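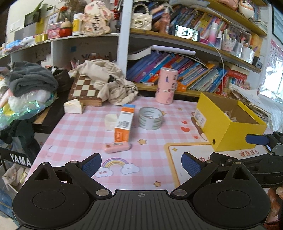 Home & Material Life | Research Article

3. Findings

3.1 The desk as a holding area

Participants in the Laston sample were asked at intake what their desk was for. Most said work, or homework, or "sitting at." The inventories tell a less ambitious story. In the households we visited, the desk was the place where things waited: for a drawer, for a decision, for the other half of the set. We call this function holding, and we distinguish it from storage, in which an object has at least been told where it lives.

Holding has a recognizable cast. Figure 1 shows a desk with a product box, a roll of clear packing tape, an open yellow cardboard box with some tangled string or cable in it, and a chessboard partly covered by a crumpled cloth bag. A chessboard is a flat surface set on another flat surface, and our records suggest that very few households can resist the invitation. Board games in general fared poorly in the study. They were played on for part of an evening and leaned on for the rest of the month.

Figure 1. A desk in use as a holding area, with shelving behind. Checkered cloth and printed mat in place; clothing and chessboard at left.

3.2 Layers

Clarnon's early coding scheme treated the desktop as one surface. We abandoned this within 3 visits. A desk of the kind in Figure 1 has a tablecloth, then a mat on the tablecloth, then the objects, and each layer is governed by different rules. The cloth (in this case pink and white check, with a rainbow and red hearts) is chosen, and people will defend the choice at length. The mat, which here carries the words 健康成长, "healthy growth," is tolerated. Whatever comes to rest on top of these is regarded as weather.

The distinction matters for anyone hoping to measure clutter by area covered, as the Jellitz index does. By that measure a desk with a tablecloth is 100 percent cluttered before anyone has put down a pen. We raised this with our coders, who had noticed it before we did and had been quietly leaving the tablecloths out.

3.3 Clothing, and the left-hand side

Clothing was the most common category of object with no declared business on a desk. In Figure 1 it forms a pile at the left that includes a gray fleece garment. Participants rarely described such piles as laundry. The preferred terms were "in between" and "still good," and one respondent, pressed for a date by which the item would be put away, offered September.

3.4 The shelf as alibi

Shelving behind or above a desk was generally neater than the desk itself, and participants tended to direct our attention to it early in the visit. The shelves in Figure 1 hold rows of books, with a run of blue, purple, and orange covers at the lower level. Higher up, the books share their space with a container of pens and markers, a spray bottle, and a pump bottle. This drift from reading matter to toiletries appeared in nearly 500 of the shelf records. The Picard protocol codes it as "mixed use," a phrase we have kept for its kindness.

We had expected well-ordered shelves to predict well-ordered desks. They did not. In the follow-up, conducted 6 weeks later, several desks had been cleared for our arrival, and the contents could usually be found on the bed.

Back to top | Contact the editorial office | All rights reserved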